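Subject: Re: [laundry-share] front loader for the shared laundry room
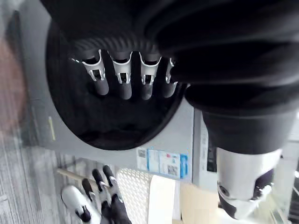 *Gray front loader, stickers still on below the door.*

I went over to Horkeck before writing back, so I have at least stood in front of one. The door is big, round and black, the panel is smooth light gray, and there's a QR code among the stickers. None of that tells me whether it will last two winters in our basement.

On January 14, wait, scratch that, I mean the message from early January:

> The machine at Horkeck is 529 and the larger one from Druslow is 1293.
> I think we should take the cheaper one and be done with it. The salesman
> says it handles everything a household can throw at it, and it comes with
> a 10 year warranty. Front loaders are gentler on clothes and the door seal
> takes care of itself if you leave the door open a little. Can we agree by
> the end of the month?

Ten years on what? I asked, and the answer was "the motor." Motors weren't what killed the last machine. First the drain pump went, then the door latch, and we paid for both. If the warranty leaves out pumps, seals and latches, I'd like that in writing before any of us calls it a 10 year machine.

"Everything a household can throw at it" is fine, but we are 10 households. I would like to know if the warranty holds at all in a shared room. The paper I was handed says "domestic use" and stops there.

As for the seal, I've had a front loader at home. Leaving the door open helps some. You still have to wipe out the fold, and I don't believe people in our building will do that after a late load. Look at the lint trap on the dryer.

I'm not arguing for the Druslow one either. For 1293 I got a brochure with a lot of adjectives and no parts list. Has anybody asked Wanyama, who did the pump, which of the 2 they can get parts for? I'd trust a repair shop over a showroom.

Also, does either one fit past the water heater? The Bunar we have now went in with the door frame off. Somebody please measure before we vote. I'm a no until then.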